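Last updated March 4, 2022. Maintained by Yến Trương, Trornby simulation group.

These answers cover the handle fault in the Paltell door task, tracked under the name Gurkton. Please read them before opening a new report.

## What is the fault?

When the right gripper holds the door handle and the base backs up, the grip force climbs past the set limit and stays there. The controller doesn't release. In the worst runs the arm is dragged along with the door until the shoulder reaches its end stop.

## Which builds are affected?

Paltell builds 2 and 3. The July build will carry the fix. Older builds use a different contact model and don't show the fault, but they are no longer supported.

## Does it happen on hardware?

We haven't reproduced it on Stan, our test robot. Door runs on Stan are on hold all the same. The force limiter code is shared, and a locked grip on a real door could pull the robot over or trap a hand.

## What causes it?

Two problems overlap. The handle's collision shape is slightly larger than its visible shape, so the solver reports contact early. The limiter then averages force over too many samples and reacts late. Either one alone is tolerable. Together they let the force build up before the release command is sent.

## Where in the task should I look?

Check the steps where the right gripper is at the handle and the door is open. Both views below are from the robot's side of the doorway, with the table and chairs in the far room.

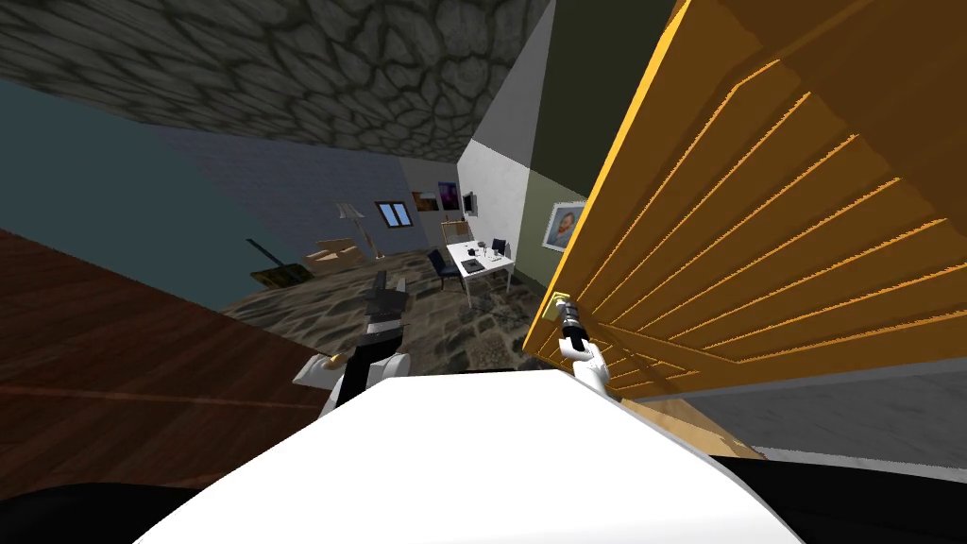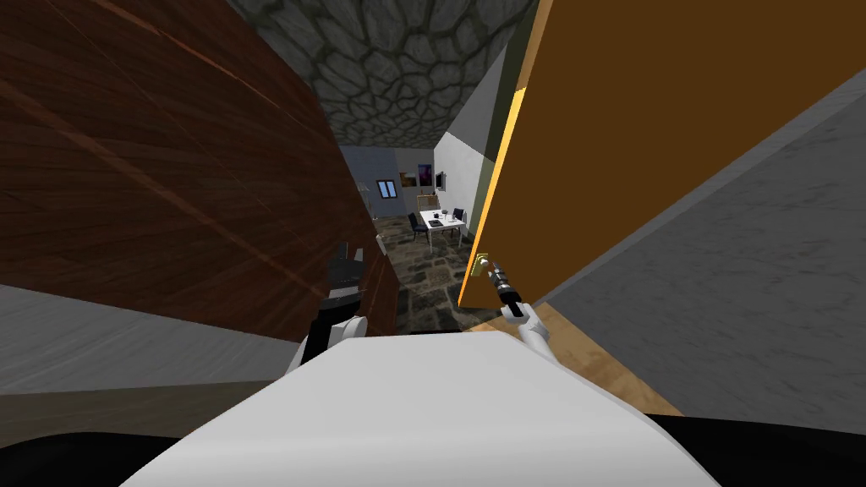 ## How do I tell a closed grip from a near miss?

Don't judge it by eye. At some camera angles a gripper tip just short of the handle looks the same as one touching it. Read the contact flag in the log and compare it with the finger gap. If the flag is set and the gap hasn't changed since the approach step, you're seeing the early contact problem.

## Is the left arm involved?

No. It isn't used for this task, and its position has no effect on the fault. We ran the task with the left arm high and again with it low, and the force curve on the right side was the same.

## Is there a workaround?

Yes, for simulation only:

1. Stop the run and reset the door to closed.
2. Set the limiter window to 2 samples.
3. Turn off base motion while the grip is active.
4. Restart from the approach step. Don't resume from a saved state, as the old force value is saved with it.

With these settings, some 100 runs finished without a locked grip. The door opens more slowly and a few runs time out. Count a timeout as a failed run, but don't report it under Gurkton.

## Can I raise the force limit instead?

No. A higher limit hides the warning and leaves the late release in place. Results from runs with a changed limit will be thrown out.

## What should I include in a report?

Send the full log, the build number, the limiter settings and the door angle at the first warning. Add a still if you have one. Reports without a log will be closed.

## When will door runs on Stan start again?

After the July build passes the release test and Yến Trương has signed the safety form. Until then, keep the door program off the robot's run list.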